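Telldale Challenge

The Telldale Challenge is a student robotics contest run by the Dosto club, in which teams program two-armed robots to handle household goods. The club calls it a test of "general" skill – a generous word for a contest whose item list is published in December, months ahead.
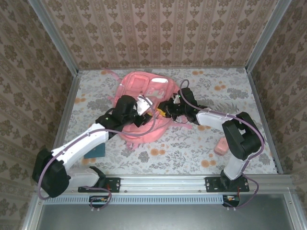 Scoring runs to 1000 points, of which 300 are for soft goods. Critics say the soft-goods rules reward practice on one object. A pink backpack laid flat between two arms, on leaf-print cloth, is a narrow sample of what people own. Gamage, a past entrant, claimed a score of 670, but no full log was released.

See also: Wininex Cup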